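Home | Questions | Tags | Log in

Two-arm cell handling food: clearance rule for the idle arm?

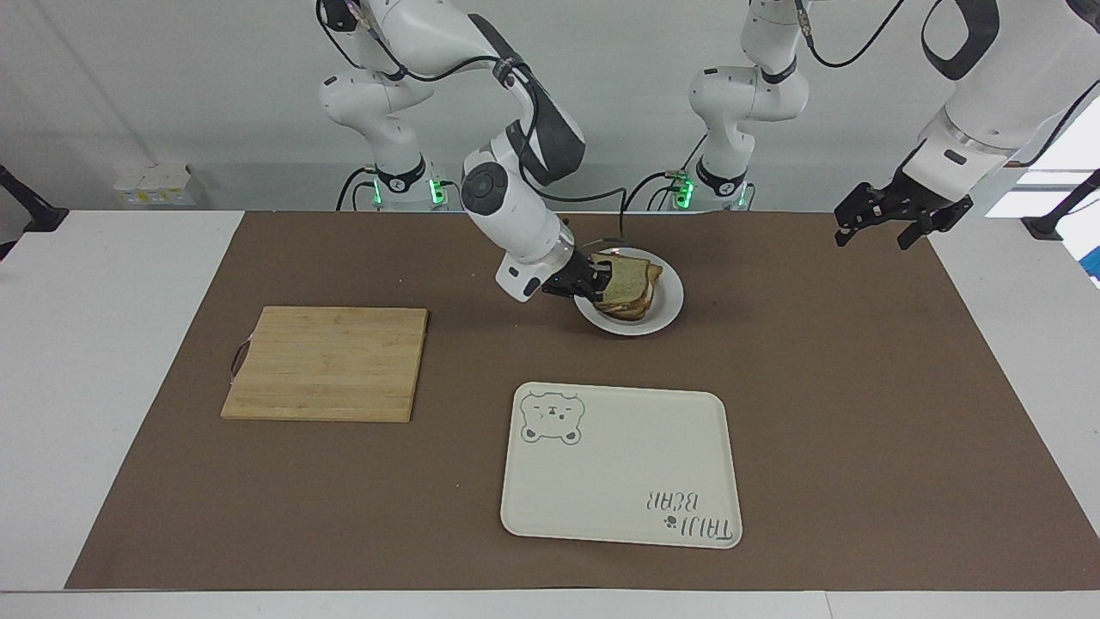 Question

Task is a sandwich on a plate, gripped at the edge by one arm. The other waits over the mat, gripper open. Our Lill checklist only says "safe distance." Is there a number? — Ülle Kļaviņa, May 6, 2022

2 answers

Sotel
No universal figure. We hold 25 mm between any two links, idle arm included, and limit grip force in software. Derive yours from worst-case stopping distance and write it down. Food contact is a separate matter — check the finger material, and clean between runs.

Nerkia
we use 400 mm and never had trouble

This site uses cookies. Accept | Settings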